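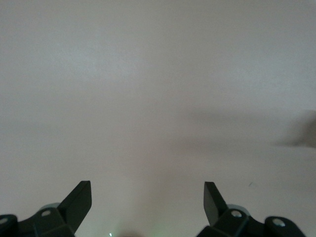 Fresh Walls and a Clear Floor at the Plekura Community Room

The back room at Plekura is getting its walls back! After a long spell of taped-up flyers, hooks and one very stubborn dartboard, the old clutter has come down and the whole place has been given a coat of soft off-white, with just a hint of warmth to it.

Corina Chiriac led the painting, and she is thrilled with the shade. "We tried a bright white first and it felt like a dentist's office," she said. "This one is calm. It shifts a little with the light, and I love that."

Bogdan Costache and Meenakshi Vishwakarma spent 3 evenings filling nail holes before a brush was even opened. They stopped counting at 200, and the dartboard corner alone took 2 tubs of filler. The color is plain and matte all the way, with no border or stripe – the group talked about a stripe for a good long while and voted it down.

Next up is the fun part. Neighbors are invited to bring in framed prints, quilts and photos for a July show, and there is space for 22 pieces. Emilian Tudose is putting up a picture rail so that no new holes are needed, and he can help with hanging wire if yours is missing.

Drop off your piece at the front desk before 6 p.m., with your name and phone number on the back. Small work is very welcome, and so are first-timers!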